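Window display contest: Gutora's gingerbread drawbridge vs. the Sakamoto owl

Keltoder Food Board > Baking and Sweets > Local bakeries

crumbcoat_kay
Posted July 9, 2019

OK, who has been downtown?? The summer window contest results went up this morning and I have been dying to talk about it. The theme was favorite TV shows, and Gutora Bakery won with the drawbridge from Brirum, all in gingerbread, with working chains made of pretzel dough. Final vote was 2,955 to 1,591 over the meringue owl at Sakamoto Sweets.

I love Brirum so I'm biased, but that drawbridge! It's 8 feet tall. The planks have wood grain scored into them before baking, and the moss on the stones is pistachio crumb stuck on with royal icing. They even did the crooked plank from the season two finale. I stood on the sidewalk long enough for my iced coffee to melt.

So what did everybody vote for, and has anyone tried building something like this at home? I want to make a smaller one for my nephew's birthday in January and I need all the advice I can get.

ryeandshine
Beautiful window, and I'm so glad gingerbread gets some love outside of December. But I voted owl. Every feather on that thing is a piped meringue, and in this humidity! Do you know what it takes to keep meringue crisp in a street-facing window in July? I can't get mine to survive the walk from the oven to the porch.

The drawbridge is a big flat thing leaning on other flat things. It's a great big flat thing, I'll give you that.

crumbcoat_kay
Ha, that's cold. The towers are curved, though! They baked the panels over something round, you can tell from the sidewalk side.

tinpan_alley
Curved gingerbread is easier than it looks. Roll it, lay it over a greased metal can or a length of stovepipe, and bake it on there. You have to get it off while it's still warm or it grabs. I've done a lighthouse that way three years running and only lost one of them (my own fault, I went to answer the phone).

For a drawbridge I'd skip the molasses-heavy dough. It tastes better but it stays soft. Use a recipe with corn syrup and no baking soda, roll it thick, and bake it longer than feels right. Let the pieces sit out overnight before you glue anything. They should clack when you tap two together.

whiskbroom
I'm going to be the grump. There is a plywood frame behind that drawbridge. I went around the side and you can see it through the gap by the register. The rules said "made of baked goods." The owl has a stand too, but it's just a stand. I don't think a bakery should win a baking contest with carpentry.

ryeandshine
THANK you.

halfsheet_hero
Oh come on, every big show cake has a board and dowels in it. Wedding cakes have dowels in them. You can't put an 8-foot anything in a window where kids lean on the glass and hold it up with icing. The rules also said "safe for display," it's right there on the flyer taped to the post office door.

whiskbroom
A dowel goes inside a cake. This is a cake going on the outside of a wall. There's a difference and I'll keep saying so.

halfsheet_hero
So where's the line? If I cover a dog house in cookies, is that baking? (Yes. It's baking. I would vote for it.)

buttercup_lane
I would also vote for the dog house!!

I just want to say how happy this contest makes me. I took my mom, who has never watched a minute of Brirum, and she spent the whole time asking who lived in the castle and why the bridge was broken, and now we're six episodes in and she has theories. All because of some gingerbread. The bakery was selling little drawbridge cookies with orange peel in them and they were so good that we went back the next morning and they'd sold out.

tinpan_alley
The orange peel ones are great. I'd guess cardamom in there as well. Has anyone got a recipe close to it?

buttercup_lane
I've been trying! My closest batch so far: swap half the brown sugar for honey, the zest of two oranges rubbed into the sugar, cardamom and black pepper, no cloves. It spreads more than theirs does. I chilled the cut shapes for half an hour and that helped a lot.

ovenmitt6
Catching up on this thread over lunch and cheering for all of you. On the plywood question I come down in the middle. I like supports as long as you can't see them and the baker says so up front. Gutora put up a little card about the recipe and didn't mention a frame, and I think people would have been fine with it if they had.

Kay, for the birthday one, you don't need a frame at all at tabletop size. Make the gatehouse first as a plain box with no floor, let it dry a full day, then hang the bridge. Two people for the hanging part, one to hold and one to pipe.

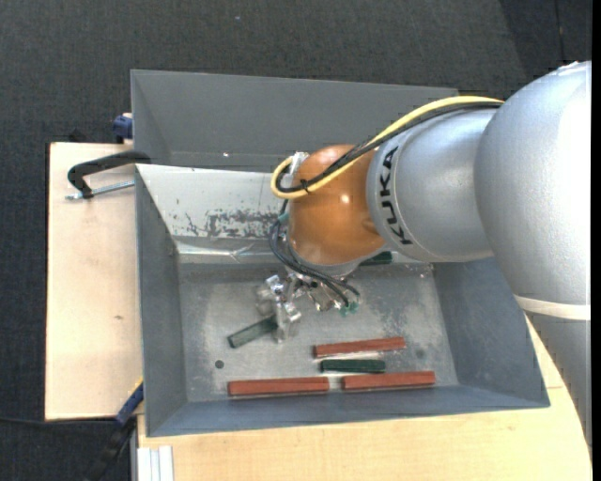
KUKA arm over a gray bin

For the chains, I'd go with pretzel dough like they did but dip each link in the baking soda bath for only a few seconds. Any longer and they swell shut. Cut half the links open, bake everything, then join them with a dab of melted caramel. It's fiddly but so much fun, and the spare links make a very good snack with mustard.

crumbcoat_kay
This is gold, thank you! I wouldn't have thought of caramel. Does it hold in a cool room? The party is in my sister's basement and it gets chilly down there.

ovenmitt6
Cool is fine, damp is the problem. Caramel pulls water out of the air and goes sticky. If the basement is damp, use isomalt for the joins and keep the caramel for eating.

ryeandshine
Seconding isomalt. It's also what Sakamoto used for the owl's eyes, I asked at the counter. They poured them in two layers with a dot of black in between so they seem to follow you down the street. I walked back and forth testing this like a complete goof.

And since we're talking flavors, nobody has mentioned that Sakamoto was handing out the broken feathers with lemon curd. Best free thing I've eaten all summer.

halfsheet_hero
Wait, they were handing out feathers? I was there twice!

ryeandshine
You have to go after four, when they swap out the soft ones.

whiskbroom
See, that's another point for the owl. They're re-piping feathers every day. The drawbridge went up once and it's been sitting there.

tinpan_alley
I'd call that a point for the drawbridge. Gingerbread that doesn't sag in a hot window for that long was made by somebody who knows their dough.

whiskbroom
...or screwed to plywood.

buttercup_lane
You two should enter together next year. I mean it, you'd be unbeatable and I'd bring a lawn chair.

crumbcoat_kay
I'm in favor! Whiskbroom on rules, Tinpan on dough.

Speaking of next year, the girl at Gutora's counter told me they're hoping for a book theme. I'm already thinking about a beanstalk out of braided bread, with the leaves in spinach dough so they stay green. Would spinach keep its color through a bake?

tinpan_alley
Somewhat. Blanch it, squeeze it really dry, puree it, and tent the loaf with foil once it starts to take color. It'll go olive on the crust but stay bright inside. Matcha browns too, so don't bother. For leaves that only have to look good I'd brush on a little green powder mixed with oil after baking.

ovenmitt6
Braided bread for a beanstalk is a terrific idea. Use a low-yeast dough so the braid stays sharp. Challah is gorgeous but it puffs and you lose the lines. I let mine rest 8 minutes between rolling the strands and braiding, otherwise they spring back and fight you.

whiskbroom
How tall is this beanstalk, and what's holding it up?

crumbcoat_kay
Faith and egg wash.

halfsheet_hero
Put me down for one vote. Kay, please post pictures of the birthday bridge when you get there, even if it falls down. Especially the chains, I want to see how those links come out. I'm going to try a small batch this weekend with rye flour in the dough.

crumbcoat_kay
Will do! First test panel is going in the oven tonight, corn syrup dough, wrapped around a coffee can. I bought extra pistachios for the moss and I've eaten a third of them already.

ryeandshine
Take it off the can while it's warm!!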